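Keeping a Pickup Bed and Cab in Shape: Tips From the Home Garage

By Raquel Valente | 13/11/2023
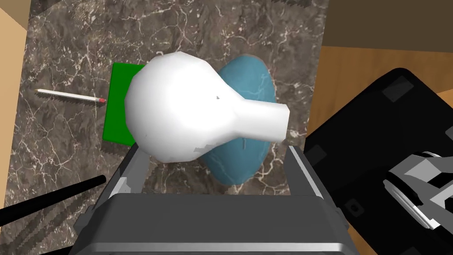
A white bulb shape on brown marble.

Print this page | E-mail this page

Most of these came out of a used pickup I bought in October and have been putting right on weekends. None of them needs a lift or special tools. Read your owner's manual first where it disagrees with me.

Dome and cargo lights. If a cover won't come off, don't reach for a screwdriver. Use a plastic trim tool and start at the notch. Pull the old bulb straight out with a cloth around it, and write the number from the base on a piece of tape inside the glove box. If the new one doesn't light, turn it around before you blame the fuse. Some LED replacements only work one way.

Bed scratches. Wash the bed, let it dry overnight, and sand only the bare spots with 120 grit. Wipe with mineral spirits. Brush on a rust converter, wait as long as the can says, then touch up with bed coating from a small can. A foam brush is fine. Two thin coats hold up better than a thick one.

Tailgate that drops hard. Look at the cables before you buy a damper. If the plastic sleeve is split and the wire underneath is rusty, replace both sides together. Mine took 40 minutes, most of it spent looking for a Torx bit.

Rubber floor mats. Dish soap and a stiff brush. Skip the shiny tire dressing, it makes the pedals slick. Hang the mats over a fence until the backs are dry or the carpet will smell by the end of the week.

Tie-downs. Keep six ratchet straps, roll each one up and put a wide rubber band on it. Cut bands from an old inner tube if you have one. Throw out any strap with a cut in the edge, even a small one. A drop of dry lubricant on the ratchet pivot each fall keeps it from seizing.

Door seals that freeze. Clean the rubber with a damp rag, then wipe on silicone with a paper towel. Do the strip on the door and the one on the body. My neighbor Unai Salcedo uses spray straight from the can and gets it all over his windows.

Squeaky leaf springs. Hose the grit out and look for a worn liner at the tips. Don't soak them in motor oil. It picks up dirt and the noise comes back worse.

Stickers and old dealer decals. Warm the decal with a hair dryer and slide fishing line behind it. Take the leftover glue off with citrus cleaner, then wash and wax that spot. The paint underneath will probably be a shade darker and there isn't much to do about that except wait.

Battery terminals. Negative off first, negative on last. Baking soda and water for the white crust, rinse, dry, and a thin smear of grease when the clamps are tight again.

Filed under: Home Garage > Trucks & SUVs > Quick Fixes
Tags: pickup bed, interior lights, tie-downs, winter prep

Comments (4)

Fidel Ibarra
The fishing line works. Use the braided kind, the clear stuff snapped on me twice.

Edeltraud Zaugg
Does the silicone hurt the felt strip along the bottom of the glass?

Raquel Valente
Edeltraud, keep it off the felt. Rubber only.

Bautista Zúñiga
I'd go 80 grit on the bed if the rust is deep. Otherwise same as I do it. Also check the drain holes at the front corners, mine were packed with leaves.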